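Guides > Banar Gripper Kit > Collecting Examples > 4.3 Recording simulated grasps

Print this page | E-mail this page

4.3 Recording simulated grasps

By now you should have the simulator open and your hand controller paired, so settle in and get comfortable, because good examples come from people who aren't in a hurry!

1. Load the Dirnholm scene and pick one long, rounded object (fruit shapes are a lovely place to start).
2. Switch to the wrist view and bring the fingers in slowly, one on each side.
3. Press Record before you close the gripper. The learner needs the approach every bit as much as the hold.
4. Close, lift, count to two, and press Stop.
5. Give the take a label, then reset and go again with the object turned a little.

Note: Noboru Sekiguchi, who wrote our first lesson set, likes takes of 10 seconds, and we've happily borrowed his habit.

Caution: Please don't delete your fumbles. Mark them "missed" and keep them in the same folder.

A first set is 299 takes, so do stop for tea now and then. When you have them all, choose Export and carry on to section 4.4.

Questions? Write to the Banar help desk, Tillthorpe | Copyright Banar | Back to top
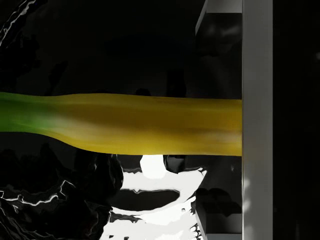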